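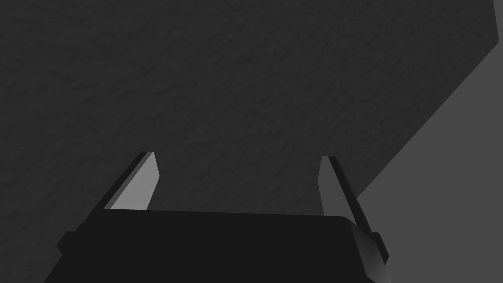 Soketti Arcade Tenants' Association
Minutes of the regular meeting, March 5, 2025
Held in the upstairs room at Fernandes, 8:15 a.m.

Present: Tamara Ciobanu (chair), Mircea Stanciu, Joana Torres, Yevhen Zhuravel
Apologies: Rodica Căpraru

1. Previous minutes
Approved with one correction. Under item 3, "unit 118" should read "unit 119".

2. Vacant units
Mircea reported that Prasix has signed for unit 118 and will sell luggage and travel goods. Unit 119 is still empty. A noodle shop has asked to view it, but the landlord has not agreed to cooking on that side of the arcade. Joana said visitors staying nearby often ask her where they can eat after 8 p.m., and she would like the landlord to reconsider. Tamara will write to him.

3. Visitor map
Yevhen brought a proof of the new folding map. The side entrance from the tram stop is missing and Ferex is listed under its old name. Both to be fixed before printing. The map will be in English and Spanish this year. Agreed to leave copies at the train station and at hotels that will take them.

4. Late opening in July
Discussed staying open until 10 p.m. on Fridays. 13 shops have said yes, 4 have said no, and the rest have not answered. Joana asked whether the restrooms would stay open too – Mircea will check the cleaning contract.

5. Other business
The bench outside Ferex has been reported again. Rodica has the paperwork, so this was held over.

Meeting closed at 9:20 a.m. Next meeting at the same place, date to be sent by email.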